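Courses > Studio Foundations > Water-Based Painting > Handout 4

Filed under: Class Notes, Paint and Paper

Syllabus Handouts Supply List Studio Hours Contact

Handout 4: Blue on White, or Getting Paint from the Palette to the Paper

Welcome back, everybody. Last time we spent nearly the whole session on pencil and I promised we would open the paint, so this week we open the paint. Please read these notes before you come in, and bring them with you, even if they end up with fingerprints on them (mine always do).

We are staying with one color. I know some of you are itching to get at the reds and yellows, and you'll have them by October, but a single dark blue will teach you more about water, pressure and patience than a full box would. Squeeze out more than you think you need. A stingy little dot dries up while you are still making up your mind, and then you spend the evening scrubbing at it and blaming the brush.

Before you sit down, get your table in order. Paper on one side, palette on the other, water jar well back where your elbow won't find it. Niall Baird, who taught this course before me, used to say that most spoiled sheets were spoiled before the brush was wet, and after all these years I have come around to his view. 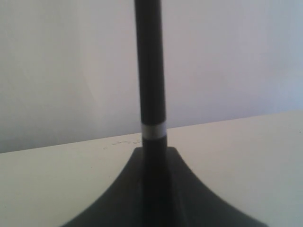

Sutherland Hall is open until the evening class arrives, so if you want extra time at the tables, please take it. The supply closet has 72 sheets of the practice paper set aside for our section. Use both sides when you can. The heavier Sosia paper is for your final piece, so leave that wrapped for now, however tempting it looks.

Loading the brush

Touch the tip to the edge of the paint and roll it a little as you draw it away. Going straight down into the middle of a thick puddle fills the brush right up to the metal, and you will be rinsing it out for ages. Thick paint straight from the pile gives a strong, solid mark. The same paint with a good deal of water gives you something pale that shows the paper through it. Try both this week, side by side on one sheet, so you can look from one to the other.

Making the mark

Hold the handle farther back than you would hold a pencil. Set the brush down, press, and then let the pressure go as you travel. You should get a stroke that starts broad and thins out toward its end. Change direction partway and see what happens at the corner - a zigzag is good practice, and so is a branch shape. Do a whole row. They won't match, and I don't want them to.
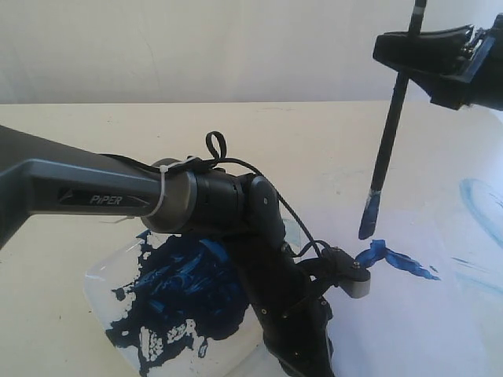
How do I get a lighter blue without using any white?

Add water on a clean part of the palette and pull a small amount of the dark paint into it, a touch at a time, testing on scrap paper as you go. The white of the paper does the lightening for you. Wait for a test stroke to dry before you judge it, as the color can shift a bit.

For next time

One sheet of thick strokes, one sheet of thin, and a third that goes from dark to pale across its width. Read page 83 in the Rosenthal reader (Marcus Rosenthal's short piece on washes, the one with the harbor) and write your name on the back of everything, in pencil.

Previous handout Next handout Back to course page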